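Also, das mit dem Chor fing im Oktober an, und schuld war eigentlich Corina Steiner, die unter mir wohnt und durch die Heizungsrohre jedes Wort versteht, das ich in der Küche singe. Ich singe beim Abwaschen. Laut und mit großer Überzeugung! Eines Abends stand sie vor der Tür, in Hausschuhen, und ich dachte schon, jetzt kommt die Beschwerde.

»Sind Sie Alt?«, fragte sie.

»Einundvierzig«, sagte ich.

Sie meinte die Stimmlage. Ihr Chor suchte Frauen für die tiefe Reihe, das Konzert war in 65 Tagen, und zwei Altistinnen waren nach Graz gezogen (zusammen, das war wohl auch eine längere Geschichte). Ich sagte, ich könne keine Noten lesen. Sie sagte, das könne der Bass auch nicht.

Geprobt wurde im Saal über dem Restaurant Wongsuwan, und wer da einmal war, weiß, was das heißt: Ab sieben zieht der Knoblauch durch die Dielen, und bis zur Pause kann sich kein Mensch mehr auf die Konsonanten konzentrieren. Der Chorleiter hieß Euan Gourlay, ein langer Schotte mit Strickweste, der beim Dirigieren so tief in die Knie ging, dass die hinteren Reihen ihn zeitweise nicht sahen. Er setzte mich neben Thitima Yensuk. »Sing einfach, was sie singt«, sagte er.

Das habe ich dann vier Wochen lang gemacht, immer ein winziges bisschen hinterher, wie ein Echo mit Handtasche. Thitima ließ sich nichts anmerken. Erst in der fünften Probe schob sie mir ein Hustenbonbon rüber und flüsterte: »In Takt zwölf singe ich übrigens seit Jahren falsch. Das musst du nicht mitlernen.«

Zu Hause habe ich geübt wie eine Verrückte. Die Aufnahmen liefen auf dem Küchentisch, ich stand daneben, mit Kochlöffel, und die Nudeln wurden zu Brei. Von unten klopfte Corina gegen das Rohr, wenn ich zu hoch lag, einmal für ein bisschen, zweimal für schlimm. An manchen Abenden klang das wie Schlagzeug.
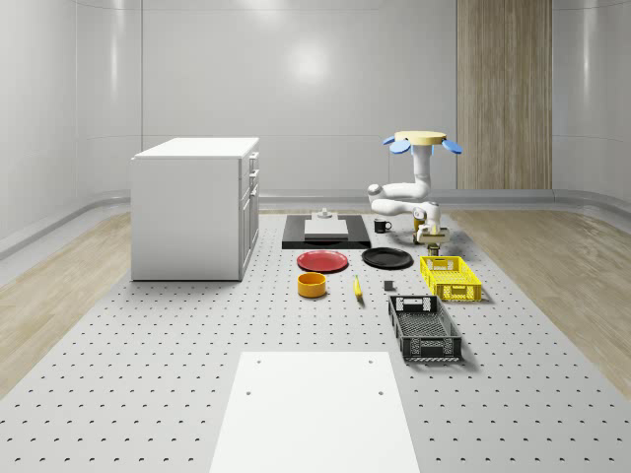 *Auf der gelochten Platte, zwischen all den Küchensachen.*

Eine Woche vor dem Konzert wurde Thitima krank. Richtig krank, keine Stimme mehr, nur noch so ein Pfeifen. Und ich, ihr Echo, hatte plötzlich nichts mehr, was ich nachsingen konnte. Ich rief Corina an (obwohl sie ja nur eine Treppe tiefer wohnt) und sagte, ich höre auf, ich gehe auch nach Graz, ich ziehe überallhin. Sie legte auf. Dann klopfte es am Rohr, und zwar den Rhythmus vom zweiten Stück, ganz langsam, von vorn bis hinten. Ich habe mich auf den Boden gesetzt und dazu gesungen. Erst leise, dann ging es.

Am Konzertabend saßen 300 Leute im Saal, und Thitima saß in der ersten Reihe, in einen riesigen Schal gewickelt. Euan ging in die Knie. Wir fingen an, und ich weiß von den ersten beiden Stücken nichts mehr, wirklich gar nichts, außer dass es nach Zitronengras roch und meine linke Sandale drückte.

Aber an Takt zwölf erinnere ich mich. Ich sah, wie Thitima im Publikum tief Luft holte und die Lippen bewegte, und da habe ich ihn gesungen, laut und mit großer Überzeugung, genau so falsch wie sie.

Sie hat gelacht, bis ihr der Schal runterrutschte. Euan hat mich in der Pause lange angesehen und sich dann eine Frühlingsrolle genommen.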